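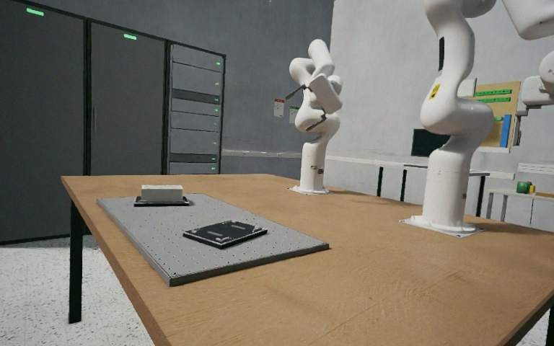

Unit 2: Tables, Wood Tops and Seasonal Movement

Home | Syllabus | Handouts | Reading | Contact

Solid wood changes size all its life. It takes up moisture from damp air and gives it back when the air is dry. Nearly all of the change is across the grain. Along the grain it is so small that furniture makers ignore it.

A wide top on a metal base is a common case. Steel does not respond to humidity, so the base stays the same width while the top grows and shrinks above it. If the screws are tight in round holes, the top has no room to move – it will cup, or it will split near a screw.

Ways to fix a top

Slotted holes. The slot runs across the grain and the screw sits in the middle of it. Use a washer. Tighten until snug, then stop.

Figure-eight fasteners. These turn a little as the top moves. They need a shallow recess in a wooden rail.

Buttons. Small wooden blocks with a tongue that fits a groove in the rail. Leave a gap at the sides of the table. Buttons in the end rails can slide along the groove.

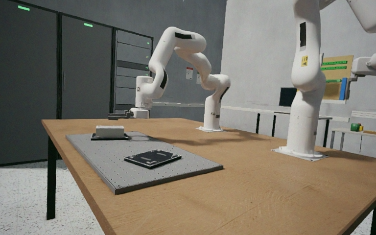

Whichever method is used, fix the top firmly at the center line if you want both edges to move the same amount. Fix it at the back if the table stands against a wall, and all the movement will show at the front.

Grain direction should be settled before the base is drawn. On a long table it normally runs the long way, which puts the movement in the width. Flat-sawn boards move more than quarter-sawn boards of the same species, so check the end grain of each board and mark it in chalk.

Finish slows the exchange of moisture but does not stop it. Coat the underside as well as the face.

For next class

Read the Clekham chapter on wood and water. Measure the width of your sample board and write it on the end. We will measure again in May. Bring the 29 mm screws from the kit – the longer ones will come through the top.

December 2019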